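Tramberg Bedding Size Tables

README

Contents
This folder holds size tables for sheets, duvet covers and pillowcases sold under different size names. The same name can mean a different width from one shop to the next, and the tables put the names next to measured sizes in inches and centimeters.

Files
sheets.csv - flat and fitted sheets, one row per product
covers.csv - duvet covers
pillows.csv - pillowcases
names.csv - size names as printed on the package, with the closest Tramberg size

The first three files share the same 13 columns. Empty cells mean the value was not measured. A zero in the pocket column means a flat sheet.

How sizes were taken
Each item was washed once, dried flat and measured on a table with a steel tape. Width and length were taken at three points and averaged. Pocket depth on fitted sheets was taken at the corner seam. Items that shrank by more than 7 percent are marked "shrunk" in the notes column, and the size printed on the package is kept next to the measured one.

Known problems
The Stimari rows use outside measurements for duvet covers, including the flange. Subtract the flange column before comparing them with other rows.
Humimer changed its pillowcase sizes in September. Old and new rows are both kept - check the batch column.
Eight rows in names.csv have no match yet.

Loading
The files are plain text, UTF-8, comma separated. Decimal mark is a point. Some spreadsheet programs turn sizes such as 3-8 into dates, so import the label column as text. 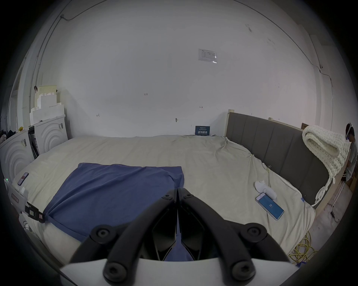 Cream-colored sheet on a bed, with a folded blue cloth on top.

Changes
Version 3 adds the Chu fitted sheets and fixes swapped width and length in covers.csv.
Version 2 added centimeters.

License
Free to use and change. Please keep this README with the files.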